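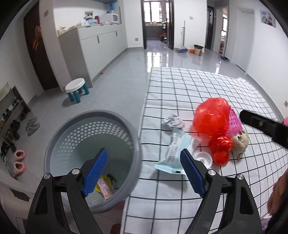

Data Warehousing

Frequently Asked Questions: Moving Your Reports to a Shared Data Warehouse

We get a lot of mail about warehouses, and we love it! The questions below come up again and again from offices that have outgrown their spreadsheets. If yours is missing, send it over and we'll add it.

What is a data warehouse, in everyday terms?

It's a database set up for asking questions. Your billing program, your web store and your support desk each keep their own records, and each one is built to handle the next order or the next ticket. A warehouse collects copies from all of them and lines them up so that "customer" means the same thing everywhere. Then you can ask how many late shipments turned into refunds in November and get one answer instead of three.

We already have a reporting tab in our billing software. Isn't that enough?

Maybe! If every question you have is a billing question, stay where you are and enjoy it. The tab starts to hurt when somebody wants billing and shipping on the same page, and a person ends up pasting exports together every month.

How big does a company have to be?

Smaller than most people think. Rondik, a parts distributor we worked with, had 2,282 active products and one person doing reports part time. Their whole warehouse loads before breakfast, and it runs on the cheapest plan their host sells.

Do we have to clean our data first?

Please don't wait for that. Load the raw tables as they are, keep them untouched, and do the cleaning in a second layer on top. When you find a mistake in a cleaning rule (you will, we all do) you can fix the rule and run it again from the originals. Cleaning inside the source systems is worth doing too, but it goes much faster once you can see where the trouble is.

What kind of trouble should we expect?

Duplicates, mostly. When Wesier matched its customer list against its order history, 1,072 customers appeared under more than one spelling. Dates come second: day-first in one system, month-first in another, and a text column somewhere that says "soon." Time zones are a close third, especially where one program stores local time and never says so.

ETL or ELT? Which one do we want?

The letters stand for extract, transform and load, and the argument is over the order. With ETL you reshape the data on the way in. With ELT you load it first and reshape it inside the warehouse. We're big fans of ELT for small teams, as the reshaping is then plain SQL that anyone in the office can read. ETL still makes sense if you have to strip out private details before anything lands.

How often should it refresh?

Nightly is a great place to start. Ask the people who read the reports what they would do differently with hourly numbers, and if they have an answer, speed up that one table. Our own nightly job starts at 2 a.m. and nobody has asked for a faster one yet.

What is a star schema, and do we need one?

A star schema puts the events (orders, calls, visits) in a central table and the things that describe them (customers, products, dates) in tables around it. You don't strictly need one, but oh, it makes life pleasant! Queries get shorter, dashboards get faster, and a new coworker can find their way through it in an afternoon. Start with a single star for orders and add the next when someone asks for it.

Can we keep using spreadsheets?

Absolutely. Most spreadsheet programs can connect straight to a warehouse, so the sheet your sales team loves can stay just as it is with live numbers underneath. Do watch the row counts. We suggest summarizing anything over 2,000 rows before it reaches a sheet, otherwise scrolling becomes the main activity.

Who should have access?

Give everybody the finished tables and a few people the raw ones. Payroll and health information belong in a separate area with its own permissions from the first day, and moving them later is a chore you can skip. Check the list of users whenever somebody leaves or changes jobs.

How do we know the numbers are right?

Test them against something you trust. Pick one closed month, total it in the source system, total it in the warehouse, and chase the difference down to the penny. At Cairns the gap was 1,352 orders, every one of them a canceled order that the old report had been counting. After that, set up automatic checks for empty keys, duplicate IDs and row counts that drop overnight.

What is Rirkus?

Rirkus is our free starter kit: a folder of SQL files for an orders star, a date table that runs well into the future, and a set of the checks mentioned in the last answer. It has no installer. Copy the files, change the table names at the top and run them in number order.

Does Rirkus work with our database?

If your database handles common table expressions and window functions, yes. The date table is the only file that differs between systems, so there are several versions of it in the folder, and the readme says which one to pick.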